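Direct listing

A direct listing is a way for a private company to get its shares onto a stock exchange without hiring banks to sell a fresh batch of them. The people who already own the shares (founders, employees, early investors) just get the right to sell on the open market, and trading starts one morning. I keep this entry on my finance wiki because readers ask me about it more than any other page, and because I worked in the back office of a company that went through one, so I have opinions!

How it differs from an IPO

In a regular initial public offering, the company picks one or more underwriters. They go around talking to big funds, build up a book of orders, agree on a price the night before, and sell the shares to those funds at that price. Everybody else gets to buy the next day, often for more. In a direct listing there's no night-before sale. The exchange publishes a reference price, which confuses people to no end, since nobody has to trade at it. The opening price comes from an auction, where buy and sell orders get matched up until there's a number that clears the most shares.

Banks are still around, by the way. They act as financial advisers, help with the paperwork, and talk to the market maker on the first day. They just don't buy the stock and resell it, and their fees tend to be smaller for that reason.

Lock-ups

Most IPOs come with a lock-up, a stretch of months when insiders promise not to sell. A direct listing usually has none, or a partial one. It kind of has to work that way -- if the insiders couldn't sell, there would be hardly anything to trade. For employees this is a big deal. You can sell on day one, at whatever the market is paying, and you can also watch the price slide all afternoon while your brokerage login refuses to load (ask me how I know).

The Tokimberg listing

My own example is Tokimberg, which made scheduling software for dental offices and small clinics. I was in payroll there. When the listing happened we had 612 employees, and 2,697 holders of record, counting former staff and a long tail of folks who had put in small checks early on. Tài Võ, our finance chief, liked the direct route because the company had plenty of cash and didn't want to water down the existing owners. Jeanine Hermans, who chaired the board, was much less keen. She worried that without a locked-in group of big buyers the stock would bounce all over the place, and for the first few weeks it did.

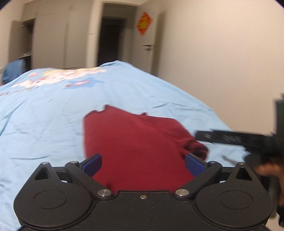 What I remember most is the tax withholding. A lot of our people held restricted stock units that vested on the listing itself, so we owed withholding on all of them at once, with no IPO money coming in the door to cover it. We ended up doing sell-to-cover, where part of each person's shares gets sold to pay the tax. Amândio Cardoso built the spreadsheet for it. It had 80 tabs. I still think about that spreadsheet.

Raising money at the same time

The classic direct listing raises nothing for the company. U.S. exchanges later got approval for a version where the company sells new shares in the opening auction, called a primary direct listing. Few companies have bothered with it. Ikonholm, a smaller outfit that sold warehouse software, looked into it and went with a plain IPO in the end. Evelien Groen, who ran investor relations over there, told me the rules on the price range gave her lawyers a headache, and they wanted a bank on the hook.

Complaints and open questions

Critics say small investors get less hand-holding, and they have a point. With no roadshow, the company normally holds an investor day and streams it online, and then you're on your own with a very long filing. There's also a legal wrinkle. Registered and unregistered shares can hit the market together, so if you want to sue over a misleading registration statement you may have trouble proving which kind you bought. The U.S. Supreme Court took that up in 2023, in a case about Slack, and said the buyer's shares do have to trace back to the registration statement under Section 11.

Supporters (I'm mostly one of them) like that the opening price is set in public, with everyone's orders in the same pot. I'd add that it suits companies people have already heard of. Gudard, which almost no one had, listed this way and traded so thinly that a single fund leaving knocked the price around for 4 days.

See also: Dutch auction IPO; Lock-up period; Market maker; Restricted stock unit; Reference price

Last updated April 2025. Thanks to Jeanine Dierckx for fixing my muddle in the lock-up section.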